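Ornance presents Liew, a soft seating line for rooms with many uses

Zerklow, February 18, 2025 - Ornance, the maker of upholstered furniture for offices, schools and shared homes, today presents Liew, a new line of ottomans and low seats. The line is made for rooms which serve one purpose in the morning and a different one in the evening. It includes 6 models and 4 fabric colors, and can be ordered from today through the Ornance web shop and from the showroom in Zerklow.

The work on Liew started with a visit program. During last year our design team visited 96 rooms in which people work, study, rest and do small household tasks in the same place. Some of them were meeting rooms with a sofa corner. Others were student lounges, hobby rooms, or living rooms where one wall was given to a desk. The team made notes of how the seats were used during a usual day, and these notes were later compared with the answers of 1,228 customers who filled in our questionnaire in September.

The result was clear for us. A low seat without a back is very often used for other things than sitting. People put on it a bag, a laptop, a coat, a tray, and most of all clothes. In the questionnaire, clothes were the most frequent answer to the question "What is on your ottoman at this moment?" Many customers added a comment that they fold the laundry there, or that they plan to fold it.

"At the beginning we wanted to design a nice seat, and the visits changed our order of work," says Syafiqah Setiawan, head of design at Ornance. "We saw that the top must be good as a surface also. If you put a pile of shirts on it, the pile should stay. If you sit on it after that, it should still be comfortable. These two wishes are a little against each other, and we needed many samples before we were satisfied."

For this reason the top of each Liew seat is filled with two layers. The lower layer is firm and keeps the form, and the upper one is thinner and softer. The edge is rounded and padded on all models, so that it does not press behind the knee. It also makes it easier to pass by in a narrow room - a detail which was requested often by families with small children.

The cover is a woven fabric from the mill Hosus, with which Ornance has cooperated for many years. It is offered in light gray, sand, dark green and blue. The cover can be taken off with a hidden zipper and washed at home on a gentle program. Spare covers are sold separately, and the customer can order a different color from the original one.

"Our customers ask us for a fabric that looks calm and does not show every thread or hair," says Ľubomír Ševčík, product manager for textiles. "A cloth in one flat color is beautiful on the first day. After some weeks of normal life, a mixed yarn looks better. We recommend it especially for rooms where laundry is sorted."

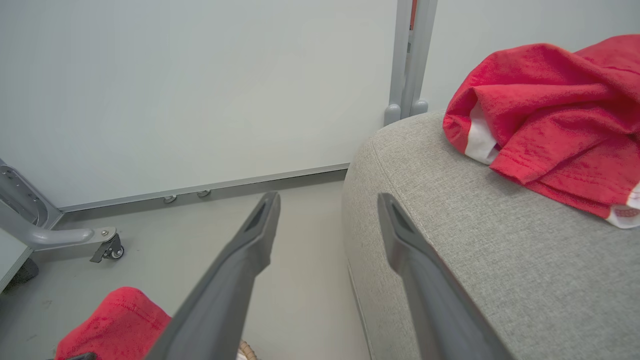

Light gray is the color which we expect to be the most popular, and it is the one we suggest for rooms with white walls, whiteboards and pale floors. The heathered weave brings some texture into such a room without making it darker. It is also a quiet background for everything that is left on the seat: a crumpled red garment with a white inner trim is easy to find on the gray cushion, and it will not be forgotten there when the next meeting starts. The fine seam follows the line of the rounded edge, and the same way of sewing is kept on the covers in the other three colors.

Together with the seats, Ornance publishes a short guide with advice for rooms of mixed use. It can be downloaded free of charge from our website or taken as a printed copy in the showroom. The guide explains how much free floor to leave in front of a board, where to put a basket so that it does not stand in the way, and how to plan a corner for folding and sorting clothes. It also has a page about the care of upholstery, with instructions for common stains such as coffee, ink and board marker.

All Liew seats are delivered fully assembled. The customer can choose between fixed feet and soft gliders for smooth floors. Ornance takes back the packaging in the Zerklow area on the day of delivery. For orders from schools and offices, our sales team prepares a floor plan on request, and a set of fabric samples is sent by mail before the order is confirmed.

The complete line can be seen and tried in the showroom during the usual opening hours. Visitors who would like to discuss a larger project are asked to make an appointment in advance. Journalists may borrow one seat from the line for a review - please write to the press office and state the preferred color.

About Ornance
Ornance designs and produces upholstered seats, benches and cushions for homes and for shared rooms. The company has its workshop and its showroom in Zerklow and sells its products directly to private customers, offices and educational institutions.

Press contact
Ornance Press Office, Zerklow
Questions about design: Syafiqah Setiawan
Questions about fabrics and care: Ľubomír Ševčík
Product photos and the fabric chart are available on request.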